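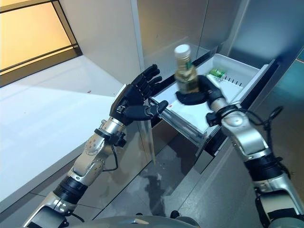
Friday, October 19, 2018

Fridge day. Rig powered up without complaint, which is a change from Tuesday. Left wrist reported a bus timeout on the first start and cleared on the second. Hendrik has a theory about the connector under the elbow cover. I have logged it as unresolved and moved on, as I did the last time and the time before that.

Task as written on the sheet: drawer out, bottle in, drawer shut, door shut. Then the reverse. The drawer stays loaded with the small green and white packet toward the back right corner, so that the bottle can't be dropped just anywhere. Yolandi wanted a full drawer. I argued for the packet only. A full drawer tests packing, and we can't do packing yet, so we would learn that we can't do packing.

The drawer first. A person pulling out a fridge drawer uses the weight of the arm and stops when it feels right. The robot has to be told where the front edge is, how far the rails run and what force means "stuck" as against "end of travel". These rails are good ones, metal and telescoping, and they still have a stiff patch partway that reads on the wrist sensor exactly like the end stop. We have been fooled by it all month. Rokeya's fix is to keep pulling for a moment at the same force and see whether the hand position changes. It's slow and ugly, and it worked every time today. I am annoyed I didn't do it in September.

The bottle second. It's the one with the white screw cap and the pale yellow-green liquid, and it is a nuisance for every sensor we own. Clear plastic gives the depth camera nothing. The liquid gives it something, but the wrong distance. The small green label near the shoulder is the only thing on the body that the detector likes, and when the bottle is turned the wrong way there is no label. The cap is better. We now find the cap, assume the bottle hangs straight down from it, and grip from the side on the lower body. "Assume" is carrying a lot there. Lay the bottle on its side and the whole scheme is gone.

Grip from the side is a compromise in itself. High up near the shoulder the hand would clear the drawer wall more easily on the way down, but the plastic gives there and the bottle swings. Low down it is steady, and then the knuckles meet the drawer before the bottle meets the floor of it. Hendrik spent the morning on this. His answer is to tilt the bottle outward slightly on the way in and straighten it at the bottom, which is what he does himself if you watch him put milk away. He didn't know he did it until Lesego filmed him.

Results, block one. 20 runs in, no changes to the code between runs, nobody allowed to touch anything except to reset. Most finished. The failures were all of two kinds: the hand let go with the base of the bottle still above the drawer floor, so it landed and tipped, or the cap was not found because the light from the window had got onto the counter and washed it out. That countertop is white and throws everything back up. I have asked for a blind twice. Gönül says the people who buy one of these won't have blinds drawn for the convenience of the robot, and she is right, but I would like one condition held still while I look at another.

Block two, the reverse, was worse. Taking the bottle out means reaching down to it with walls on either side, and the fingers are thick. They want the same room a hand in a ski glove would want. The row of slots in the right inner wall also turned out to be a problem I had not expected: a fingertip caught there on one run and the arm did the correct thing, stopped, and then sat there being correct until I pressed the release. Note for Monday: a stop needs a way out. Back off along the path it came by, then try again from farther left.

The left hand. Visitors always ask about it, so I'll write it down once and copy from here. At present it stays open beside the drawer with the palm toward it, ready to steady the front edge. On the runs where the bottle touches the wall on the way in, the drawer would otherwise start to roll back on its rails. A person does this with a hip or a knee and never thinks of it as part of the job. It took Rokeya most of a week to write, and it is the part of the program I trust the most.

Timing. I keep being asked for this number and I keep not wanting to give it. From the start of the pull to the drawer shut, the best run was 200 seconds. Yolandi did it at her normal pace with her phone in the other hand and I didn't bother with the stopwatch. The arm itself is not slow; we have it turned down so that a mistake bends nothing. Most of the time goes on looking, moving a little, and looking again. If the perception were better I think the motion could be sped up a good deal the same afternoon. I have thought that for as long as I have had this job.

Fridge alarm: it beeps when the door has been open too long. With our timings it beeps on every run. Lesego has taped over the speaker.

Lunch. Argued with Gönül about the report for Wukonham. They want a line on whether the thing can "do the kitchen". I said it can do one bottle, one drawer, in a kitchen it knows, on a floor that has been mapped. She said that is one more than last year. True. But the Wukonham people came from shop-floor work, and on a shop floor one part in one fixture is a job. You can pay for a machine with that, because the same part arrives in the same place all day. In a home the same bottle arrives once, half full, sticky, turned around, behind something. The chore is short and the setting-up is all of it. I would sooner tell them that now than have them find out with their own fridge.

She asked what I would call ready. I tried to answer properly and wrote it on the back of the run sheet, so here it is before the sheet gets lost:

It finds the item without being told which one it is.
It copes with the item having been moved by somebody else since yesterday.
When it fails, it leaves the kitchen no worse than before.
I can leave the room.

We have none of the first, a little of the second on good days, and the third only if tipping the bottle over inside the drawer is counted as no worse. The cap held every time, so there was nothing to wipe up. The fourth I haven't tried. The safety form says I may not, and I agree with the form.

Afternoon. Lesego brought in the weighted bottle for load checks, 900 grams with the sand in. Same grip, same path. The hand held it well, better than the light one if anything, as the fingers close until they feel resistance and the stiffer bottle gives them a clean signal. With the thin plastic they close, the wall gives, they close some more, and you hear it crackle. Added a limit on finger travel after first contact. Crackle gone. Ran a few more with the light bottle and had one slip, so the limit is now slightly too tight. Will split the difference on Monday and write down what I chose this time.

Cables. The loop by the left elbow is loose enough to catch on a door handle if anyone is careless with the approach. It hasn't caught. The coil on the right is fine. Asked Hendrik to clip the left one and he said after the connector, since he'll have the cover off. Fair.

Yolandi spent the last hour on the Killska dishwasher notes, which came over from Oakley yesterday. They have a rack-loading routine that does plates and only plates, all the same size, from a stack. Their write-up is decent and gives the failures in a table instead of hiding them in a footnote – I wish ours did. They see the same thing we do with clear items: glasses are skipped altogether. Their gripper is a simple pinch with rubber pads and it beats our five fingers at plates by a wide margin. For the bottle I would still take fingers. For opening the drawer I would take a hook.

That comes up every few weeks and I don't have a settled view. A kitchen built for hands can be worked by a hook, a suction cup and a pinch gripper if you don't mind changing tools in the middle of putting the shopping away. Tullier is trying that with a tool rack on the base. Rokeya saw it and said the changes were quick but the rack kept hitting the table legs. Ours at least fits between the counter and the fridge, if not by much.

Shut down in the usual order. Right arm parked, left arm parked, drawer in by hand, door closed. Brakes checked. There is a tiny red speck on the counter that the detector has been marking as an object of interest on and off all day. I tried a cloth on it, then a fingernail. It is still there, so I've added it to the ignore list.

Monday: back-off after stop, finger travel limit, cap detection with the light coming in. Ask again about the blind. Order more tape for the fridge speaker, since the first piece has started to peel.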